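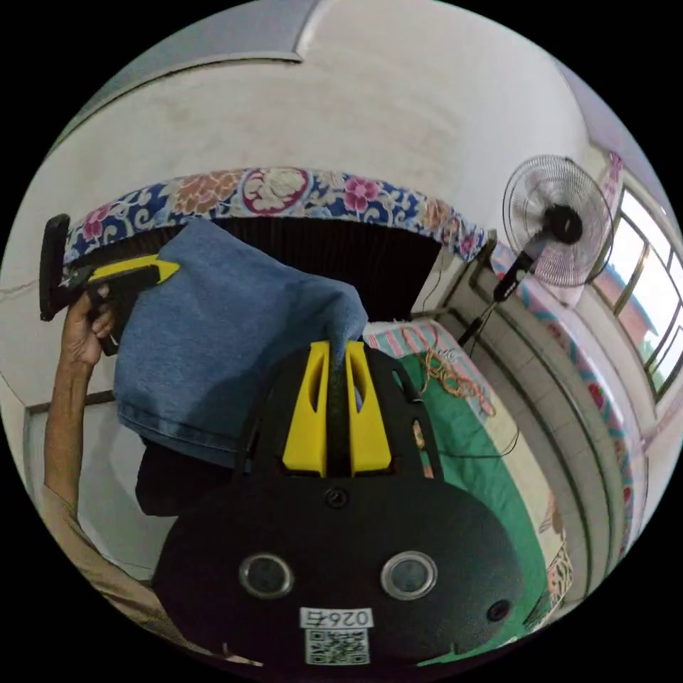 How a lock lifts a boat

Boats can't climb hills. Water in a lake or a canal lies flat, and a boat floats on top of it, so a boat can only go where the water goes. What happens when a canal has to get from low ground to high ground?

The answer is a lock. A lock is a big box with water in it and a gate at each end. Put a boat in the box, add water, and the boat goes up. Let water out, and the boat goes down.

The parts of a lock

The box is called the chamber. It has strong walls and a floor. The chamber at Komdale Lock is 40 metres long, so it can hold one tour boat or several small boats at the same time.

The gates at the high end are the upper gates. The gates at the low end are the lower gates. Many locks have gates in pairs, and when they are shut they make a V shape that points toward the high water. The high water pushes on the V and squeezes the two gates together. The harder it pushes, the tighter they shut.

The valves are small doors under the water. They open to let water into the chamber or out of it. Some people call them paddles or sluices.

Going up

Say you are in a boat on the low part of the canal and you want to get to Lake Lodosus, which is 263 metres above sea level.

First, the lock keeper makes sure the water in the chamber is at the same level as the water you are floating on. Then the lower gates open and you drive in slowly. Someone on your boat loops a rope around a post or a cable on the wall. The rope should never be tied tight, because it has to move as the boat moves.

The lower gates close behind you. The keeper opens the upper valves, and water from the high side runs into the chamber. You might feel the boat rock a little. The wall beside you seems to get shorter, but it is the boat that is rising.

When the water in the chamber is as high as the water on the other side, it stops flowing. Now the upper gates can open, and out you go.

Going down

Going down is the same thing backwards. You come in at the top, the upper gates close, and the lower valves let water out. The walls seem to get taller and it gets cooler and darker. They are often green and slimy, so keep your hands inside the boat.

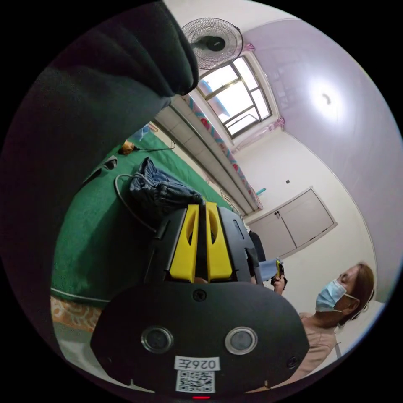 Do locks need pumps?

Most don't. Water runs downhill by itself, and that is all a lock needs to fill and empty. Each time the lock is used, a chamber full of water moves from the high side to the low side. Rain and rivers have to keep the top of the canal filled up. In a dry summer a canal may open its locks less often to save water.

Why can't you open the gates early?

If the water is higher on one side, it presses on the gate with a huge force. Even a small difference is too much for a person to push against. When the levels match, the push is the same on both sides and the gate will swing.

What does a lock keeper do?

Ecaterina Surdu has worked at Komdale Lock since she finished school. She checks the water levels every morning, talks to boats by radio and tells them when to come in. On the busiest Monday last summer, 52 boats went through. Her other jobs are greasing the gates and pulling out branches that get stuck in them.

Words to know

Chamber: the part of the lock where the boat waits.
Downstream: the low side.
Upstream: the high side.
Flight: a group of locks close together, like stairs.
Sill: a ledge under the water near the upper gates. Boats going down have to stay clear of it.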